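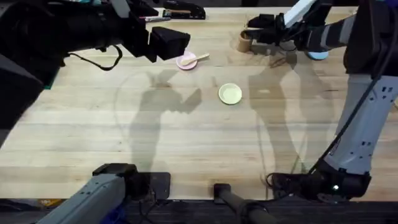
Pink plate and wooden spoon on the table.

Kitchen Table Tips for Keeping Your Stock Paperwork Straight

I own shares in a handful of companies, none of it exciting, and for years every scrap of paper about them lived in the drawer with the takeout menus and the dead batteries. If your drawer looks like that too, this page is for you! I'm not going to tell you what to buy (you would be sorry if I did). These are just the household habits that got me out of the drawer.

One folder per company. I tried sorting by year and then by type of letter and gave up on both. Now everything from Rular goes in the Rular folder, everything from Cosar goes in the Cosar folder, newest sheet in front. When a letter comes I write the month on the top corner in pencil, because half of them hide the date somewhere in the small print and I don't want to hunt for it twice.

Write down what you paid on the day you paid it. I bought 38 shares of Rular through one broker, moved the account to another, and the purchase price didn't come along for the ride. I spent an entire evening going through old statements to find it. Now there's an index card stapled inside the front of each folder with the number of shares, the price, the fee if there was one, and which account it went into. If your dividends get reinvested, those little purchases count too, so add a line each time. It takes a minute with a cup of coffee.

Keep the year-end statement, let the monthlies go. I check the monthlies against the year-end one first, and if it all matches they go in the shredder. Trade confirmations I keep for as long as I own the shares and then a good few years more with that year's tax papers. Your tax person may want you to keep more than I do, so ask before you feed anything to the shredder. Mine jams if I give it more than 5 sheets at a time, and it does NOT like staples.

Open the proxy envelope. I used to toss these straight in the recycling. They're the ones asking you to vote on the directors and the auditor and so on, and with my few shares I know perfectly well I'm not swinging anything. But last spring the Cosar one had a proposed merger in it, and I'd have missed the whole business. Now I read the first two pages, vote online, and write "voted" on the envelope so I don't stand there in May wondering.

Make a dividend calendar. Mine is a plain wall calendar from the hardware store, inside the pantry door. Company name in blue when a payment is due, a check mark when it lands. That's how I caught a missing payment from Solanki, which was my own fault (I'd closed the bank account it was going to and forgotten to tell anybody). Took one phone call and a form.

Speaking of phone calls, use the number on your statement. If somebody calls you out of the blue about your shares, or about wonderful shares you ought to have, hang up and dial the number printed on your own paperwork. I had a very friendly man tell me Warnenard was about to double and I only had to wire money by 4 in the afternoon. I told him I had something in the oven.

Set a fiddling limit. I do love a bit of fiddling, so I've got a separate little account with 200 dollars in it and I can do whatever silly thing I like in there. The rest I leave alone. When the fiddling money is gone it's gone until the following September.

Don't look at prices before breakfast! This is more for your nerves than your filing. When the market had that bad stretch I was checking on my phone in bed and being crabby by seven. I took the app off the front screen and now I look when I do the bills. If I really feel like selling something I write the reason on the index card and leave it overnight.

Tell somebody where the folders are. Mine are in a metal box on the bottom shelf of the hall closet, and there's a sheet taped inside the lid with the broker's name and phone number on it. No passwords on that sheet, please. Those go somewhere else.

For supplies, I paid 20 dollars for the box and already had the folders. Get the kind with tabs in different positions or you can't read the ones at the back. Pencil on the tabs too. Companies change their names more than you'd think, and I've rubbed out Solanki once already.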